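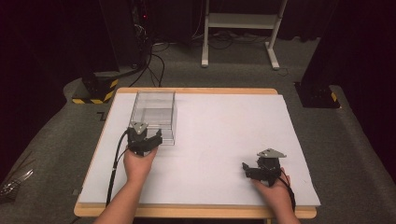
Yellowish marks coming back on a white table board

Posted by Ignacio Henríquez, November
1434 views - 101 shares

I have a plain white board lying on top of a wooden-framed table. It came with the table when I took over the room in Stondumstead, so I do not know what it is made of or what the finish is. It is matte, and the surface is smooth to the touch.

There are faint yellowish-tan stains on part of it. I have tried dish soap and warm water, then baking soda as a paste, left on for an hour. Each time the marks looked lighter that evening and were back at the same strength by the next afternoon. The room is on the dim side and gets little direct sun, so I doubt it is fading.

I can live with the stains, but I sort paper samples on this board and compare off-whites against it, so a patch with a different tint is a nuisance. Before I repaint it I would like to know two things. Is there a way to tell whether the stain is on the finish or coming up from underneath? And if I have to paint, does the primer matter?

3 comments

Zulema Sepúlveda
Posted in November

A mark that lightens while damp and returns when dry is usually below the surface. Water changes how the finish scatters light, so the comparison has to be made after a full day of drying. Your evening result does not tell you much.

Find out what the finish is first. Turn the board over or pick a spot near an edge, and work through these in order. Stop when you get a clear result.

1. Wipe the spot with plain water and let it dry overnight. This is your baseline.

2. Rub with a cotton swab and denatured alcohol for half a minute. If white comes off on the swab and the surface goes tacky, it is most likely latex paint. If nothing happens, it is either an oil-based paint or a factory finish such as melamine.

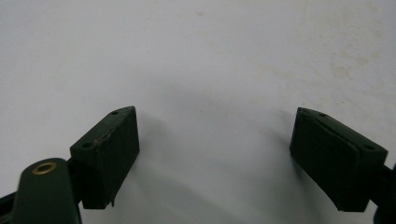

3. Look at an edge that has not been covered. A factory finish usually ends in a visible thin layer or a strip of edge banding. Paint tends to round over the corner and show brush or roller texture.

4. Put a few drops of 3 percent hydrogen peroxide on one stain, cover it with a square of plastic wrap, and leave it for two hours. Rinse and dry for a day. If the stain is lighter than its neighbors, it was organic and near the surface (tea, glue residue, skin oil) and you can repeat the treatment. If there is no change, assume it is in the paint or behind it.

5. On paint only, sand a coin-sized area lightly with fine paper. If the tan color gets stronger as you go down, it is bleeding up from the board.

Do not use chlorine bleach as a first resort. On some older coatings it leaves a yellow cast of its own, and then you have two problems.

If step 5 says bleed-through, then yes, the primer matters. Ordinary water-based primer can pull the tannins in wood up with it as it dries. Use a shellac-based or oil-based stain blocker, two thin coats, then your topcoat. On melamine, scuff it and use a bonding primer instead.

Last updated in November to fix the drying time in step 4.

14 shares - 2 comments

Celeste Palma

Magic eraser. Took coffee off my counter. It will leave a shiny spot on matte paint, so go easy.

0 shares

Leandro Lucero

Agree with Zulema on the primer. One addition for the paper work: even a good repaint will drift. Oil-based whites yellow in rooms with little daylight, so with your lighting I would use the oil or shellac product only as the blocker and put a water-based matte on top.

I had a similar board at the print shop in Prukville. I sanded with 100 grit, which was too coarse, and spent the next morning filling scratches. Start at 220.

For comparing off-whites I would not rely on the board at all. Lay a sheet of neutral gray card over it and judge the samples on that, under one fixed lamp. A white surround makes every off-white look dirtier than it is, stained or not.

1 comment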